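Papering a Three-Sided Nook With a Banded Damask

I love a big fussy pattern in a small space, and this was my excuse to finally use one. 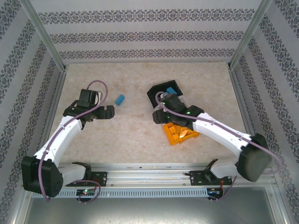 Do you start papering in a corner or in the middle of the back wall?
Start in the middle. Find the center, drop a plumb line, and work out toward both corners so any skinny strips end up at the sides.

OK, paste! I used Flamik ready-mixed because I'm lazy, but powder is fine too. With gray bands on a pale background, every tiny slip shows, so I drew one level pencil line across all three walls before I opened a roll. Then I lined up the same band on that line with every drop (my friend Halima holds the bottom, I fuss with the top).

Cut each piece a couple of inches long. Brush on the paste, fold it onto itself, and leave it for 9 minutes. Hang it, smooth from the center out, and trim with a brand new blade. Seriously, new blade, wet paper tears if you look at it funny!

At the corners, wrap half an inch onto the side wall and start that wall with a fresh plumb line. Match the bands at eye level first and let the bottom do what it wants.

I'd go with a plain beige or marble-look tabletop under a paper this busy. Wipe any paste off it right away, and keep your orange trays and other bright stuff for the table.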